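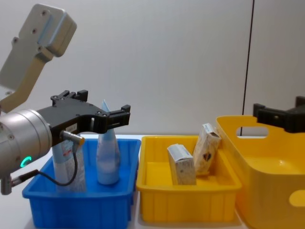 Week 5 handout: Reorder points and safety stock

Read this before Thursday. The problem set at the end is due at the start of class. Bring a calculator, phones are fine.

1. Where we are

Last week covered how much to order. This week is about when to order. The two questions get mixed up a lot, partly because many small businesses answer both at once: somebody looks at the shelf, decides it looks low, and buys the same amount as last time. That can work for years if the supplier is close by and sales are steady. It stops working when either one changes.

2. Terms

Lead time: the time between placing an order and having the goods ready to use. It includes the time to receive, check and put away. Students often leave that part out on the exam.

Demand during lead time: how many units you expect to use or sell while you wait.

Safety stock: the extra units you keep in case demand runs high or the delivery runs late.

Reorder point: the stock level at which you place the next order.

Stock on order: units you have bought and not yet received. These count toward your position when you decide whether to order again.

3. The basic formula

Reorder point = (daily demand x lead time in days) + safety stock

Use the same unit of time throughout. If demand is weekly, lead time has to be in weeks.

4. Worked case: Ostex

Ostex sells door hardware to building contractors. One of its items is a brass hinge bought from a supplier called Kostier. Ostex sells 40 hinges a day and Kostier takes 9 days to deliver. Demand during lead time is 40 x 9 = 360 hinges.

Ostex wants to cover 2 extra days of sales as safety stock, so that is 40 x 2 = 80 hinges. The reorder point is 360 + 80 = 440.

When stock on hand plus stock on order falls to 440, Ostex places an order. Suppose there are 400 hinges on hand and an order of 200 on its way. The position is 600, which is above 440, so Ostex waits. If you look only at the shelf you will order too early and end up holding double.

5. Setting safety stock

"Days of cover" is the simplest method and the one we use until Week 7. You pick a number of days and multiply by daily demand. Its weak point is that it treats every item alike. A hinge that sells evenly all month and one that sells in bursts may have the same average, but they do not carry the same risk.

Before you pick the number, look at:

- how often the supplier has been late, and by how much
- whether a customer will wait or go somewhere else
- what the item costs to hold, including space and spoilage
- whether there is a second source

Trellinov, a bakery supply firm, keeps very little safety stock of yeast and a great deal of paper bags. Yeast spoils. Bags are cheap, keep well, and a bakery without them loses sales right away. Be ready to explain in class what you would do with flour, where the answer is less clear.

6. When the record is wrong

The formula assumes the stock record is correct. At Falcão, a coffee importer, the system showed almost 3,000 bags of one grade when the shelf held far fewer. Some had been moved to another location without being logged, and some had been entered twice on arrival. The reorder point itself was fine. The order was never triggered, and the firm ran out in April.

Cycle counting is the usual fix: count a few items each day all year and correct the record as you go. Fast-moving and expensive items are counted more often. We will come back to this under ABC classes - for now, just know what the term means.

7. Common mistakes on last term's exam

Mixing days and weeks. Adding stock on order to the reorder point instead of to the stock position. Rounding down (round up for partial units). Giving a number with no unit.

8. Problems

a. Ostex's supplier cuts lead time from 9 days to 6. Sales and days of cover stay the same. Find the new reorder point.

b. Sales rise to 55 hinges a day, with the original lead time. Find the new reorder point if safety stock stays at 80 hinges, then again if it stays at 2 days of cover. Explain the difference in a sentence or two.

c. Using the original case, Ostex has 250 hinges on hand and 150 on order. Should it order today? Show the position.

Reading for next week: chapter 6, up to the section on quantity discounts.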